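# Themba Mahlangu: «Un plato es más difícil de lo que parece»

Grivport, 11/02/2025

La jornada de puertas abiertas de Skornmont empezó a las diez, con café en el vestíbulo y una charla corta que casi todos escucharon de pie. Themba Mahlangu llegó cuando la charla ya iba por la mitad y se fue directo al laboratorio. Lleva ocho años trabajando con robots de manipulación, los dos últimos en Skornmont, y antes pasó por Sjöberg, donde programaba líneas de paletizado.

«Allí cada caja pesaba lo mismo y llegaba al mismo sitio», cuenta. «Cuando me ofrecieron venir a trabajar con vajilla pensé que sería un descanso. Me equivoqué».

La demostración de este año consiste en coger platos de una mesa y colocarlos en un escurridor. Mahlangu la eligió él mismo en diciembre, después de descartar otra con herramientas de taller que le parecía menos clara para el público. «Todo el mundo ha recogido una cocina. No tengo que explicarle a nadie qué es lo que se intenta hacer, y el visitante ve enseguida si va bien o mal».

## Negro brillante sobre blanco

El primer problema, según Mahlangu, es de vista. El brazo se guía por la cámara que lleva junto a la pinza, y las superficies pulidas le dan más trabajo que las mates. «Un plato negro en una mesa blanca parece lo más fácil del mundo, porque el contorno está clarísimo. Pero el esmalte o el barniz, lo que tenga, devuelve la luz del techo, y esos reflejos se mueven cuando se mueve la cámara».
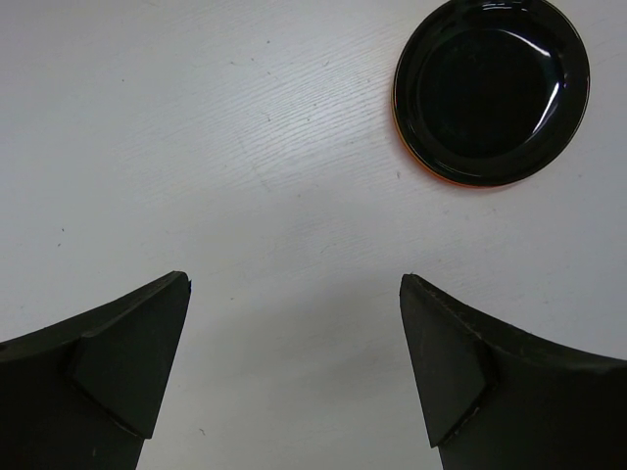
Le pregunto si no bastaría con cambiar las lámparas. Responde que lo probaron en la sala pequeña, con luz difusa, y que los resultados mejoraron, pero que no quiso traer ese montaje a las puertas abiertas. «En una casa nadie va a cambiar la iluminación para que el robot esté cómodo. Prefiero enseñar lo que tenemos».

Tampoco le gustan las superficies demasiado limpias para los ensayos. Durante la preparación, dice, el equipo practicó con manchas, motas y marcas en la mesa para que el sistema aprendiera a no hacerles caso.

## El agarre

El segundo problema es el borde. Un plato apoyado deja poco espacio por debajo, y la pinza tiene que entrar sin empujarlo. Mahlangu calcula que a esa parte le dedicaron más tiempo que a todo lo demás junto. «Si aprietas poco, gira. Si aprietas mucho y el borde está inclinado, sale disparado. En los primeros ensayos recogíamos platos del suelo todo el rato».

Para la jornada fijaron una serie de 100 intentos de ensayo antes de abrir las puertas. Fallaron 20. Él no lo considera un mal dato ni lo esconde: la cifra estaba escrita en un folio pegado a la entrada del laboratorio. «La mayoría de los fallos fueron al soltar. Coger ya lo hacemos bastante bien».

Soltar exige poner el plato de canto y buscar una ranura. El escurridor transparente complica las cosas, porque las paredes apenas se distinguen del fondo y los separadores son finos. Cuando le pregunto por qué no usan uno opaco, se encoge de hombros. «Porque sería otro ejercicio. Ireneck, que hace las pinzas, nos pidió lo mismo. Les dije que cuando este salga, hablamos».

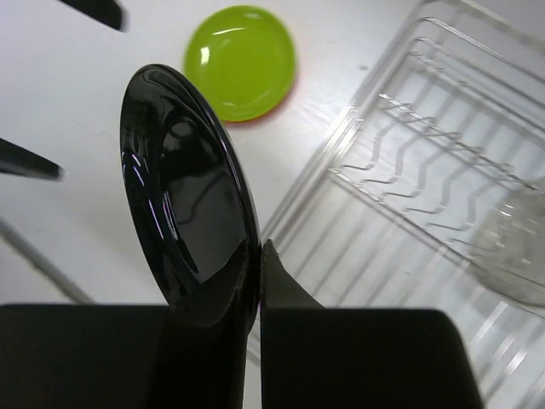

## Lo que pregunta la gente

Los visitantes preguntaron sobre todo por el precio y por la velocidad. A lo primero Mahlangu no contesta, porque no hay producto en venta. A lo segundo responde que el brazo va despacio a propósito y que podría ir más rápido, aunque con más roturas.

Una señora quiso saber si también fregaba. «Le dije que no, que de momento solo coloca. Me contestó que entonces hacía lo mismo que su marido».

El próximo paso es trabajar con vasos, que ruedan y se ven todavía peor que el escurridor. No da fechas. Quiere repetir antes la serie completa de platos con otra mesa y otra luz, y comparar los fallos uno por uno. A la una lo llamaron desde el laboratorio para el siguiente turno de visitas y dejamos la conversación ahí.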